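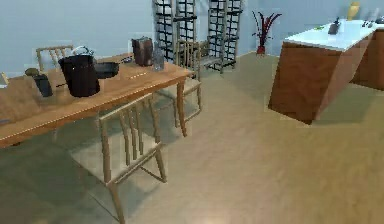
Rice and Fish in the Old Villages of Laromum
Student project report by Lertchai Hemmin
Teacher: Roy Sedgwick

The Nomska people lived along the Laromum River for around 4,000 years. My grandmother comes from this valley, so I chose it for my report.

In August the river was high and the men caught catfish with long traps made of split bamboo. The women and the older children planted rice on the low ground. They also collected snails, water spinach and wild ginger. Fish that the family did not eat was salted and kept in clay jars for the dry months.

Each village had four elders, and they decided when the planting could begin. A house stood on high posts, and the pigs slept under it.

The museum in Ratanaporn keeps 504 objects from these villages. I made drawings of three fish traps there.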